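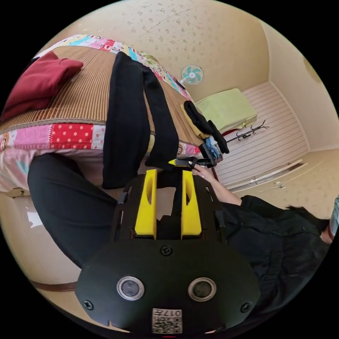

Cheng-en Kao wrote to me after the last post and said I was wrong about straw mats. You don't put them away when the heat breaks, he said, you leave them on until you have slept cold two nights in a row, and folding clothes on one is easier than on a sheet because nothing slides. He also said I should stop folding on the floor.

I have tried it his way for a while now and I think he is right about most of it.

The mat is the woven kind with brown and tan stripes. It goes on in May and I used to take it off the first morning I wanted socks. The patchwork quilt stays on the bed too, under the edge of the mat, so at night you can pull up as much of it as you want. It's the bright one, with the red and white dots and the cartoon prints. I bought it at the church sale in Cletunville the year we moved and it has been washed so many times that the pink squares are thinner than the others. I mean to patch them. I have meant to for a long time.

Anyway, clothes. We do one big load of darks and one of everything else, and it all used to get dumped on the bed and picked through for the rest of the week. If I needed the bed I moved the heap to the green bench, and if somebody needed the bench it went back on the bed. Some of those clothes never saw the inside of the wardrobe between washes.

What I do now is leave a clear patch in the middle of the mat and work from the outside in. Long things first. Pants and anything with long legs or sleeves get laid over the side of the mattress so they hang straight while I do the rest. The weight takes some of the wrinkles out. Then I fold them last, in half the long way and then in thirds. Small things go in a pile at one end and I don't touch them until the long things are done. I used to start with the small things and I would run out of patience before I got to the pants.

Cheng-en's other rule is that you fold to fit the shelf, so measure the shelf. Ours are 42 centimeters deep. A folded shirt the way my mother taught me comes out at a little over half of that, so there was always a strip at the back where things fell and got lost. I now fold shirts narrower and put two rows in, summer in front. It took one evening to redo them all and I found a belt.

The wardrobe itself is a Nerel, with the striped white sliding doors. People have asked if I like it. The doors run well if you keep the rail clean. The rail sits at floor level and catches lint, hair, and whatever rolls off the bed. I go along it with an old toothbrush when I do the floor. I tried the brush attachment on the vacuum and it doesn't reach the corners. When one of the doors started to drag I called the number in the booklet, and they wanted to send a man out for more than I cared to pay. I cleaned the rail first and the drag went away.

The coat rack is still not up. It's the plain black one with hooks, from Valdebenito, and it came with screws that are too short for that wall. I bought longer ones and then found out the drill bit I own is for wood. So the rack has been lying down by the bench and I have walked around it for weeks. I would like it up before coat weather. If anyone has put hooks into a hard speckled wall like ours and can tell me which bit to buy, please leave a comment.

The little wall fan stays up all year. I take the cover off and wipe the teal blades when they look gray, which in summer is every couple of weeks. I have seen people bag theirs for winter. Ours dries the mat when I finally wash it, so it earns its place.

For the mat I use a damp cloth with a little vinegar, along the weave, then I turn it over and do the back. It goes over two chairs with the fan on it for 30 minutes a side, longer if the air is heavy. Don't roll it up before the edges are dry. I did that once and it smelled until spring.

I'll write about the winter bedding when I get it down from the top shelf.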